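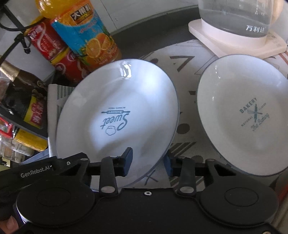

How to Speak at a Zoning Hearing Without Losing the Room

Sooner or later a developer will want to put apartments where you are used to seeing a closed tire shop, and a yellow notice will go up on a pole facing away from the sidewalk. In Sumescombe the last one was the Grullard site, 170 units on the old lumber lot. I have sat through most of the hearings since. Some advice, for or against.

1. Get the actual application

Go to the planning counter and ask for the full file, including the traffic study. Ours ran to 725 pages, and 6 of them mattered. Start with the staff report, then the list of waivers the developer wants. The drawings are pleasant and full of people walking dogs, so save them for last.

2. Find out what the board can decide

A zoning board works from written criteria. Height, setbacks, parking, drainage and access are usually fair game. The developer's personality usually isn't, although we once gave it most of an evening. Ask the clerk for the criteria that apply to this application and print them out.

3. Send your letter early

Letters that arrive by noon on Wednesday go into our board's packet. Letters that arrive later go into a folder. Check your own town's deadline, put the application number in the subject line, and stay under a page. Wendy Ellwood's letter about the storm drain on Omer Street was four sentences long and got a new condition written into the approval.

4. Sign up, then bring a snack

Sign the speaker sheet when you walk in. You may not be called until ten. Eat beforehand anyway, as the vending machine has been holding the same granola bar since July.

5. Use your three minutes on one thing

Give your name and street, say what you want the board to do, and point to the page that backs you up. Derek Garside once spent his full time on the history of the lot and was reaching the railroad when the bell went.

If someone has already made your point, say you agree and sit down. You will be the most popular person in the building.

6. Stay for the vote, or at least the continuance

Most hearings get continued. Write down the new date before you leave, because the notice may not be mailed again. If the board does vote, ask the clerk when the written decision will be filed. Appeal periods are short and often run from that filing, so check the rule where you live.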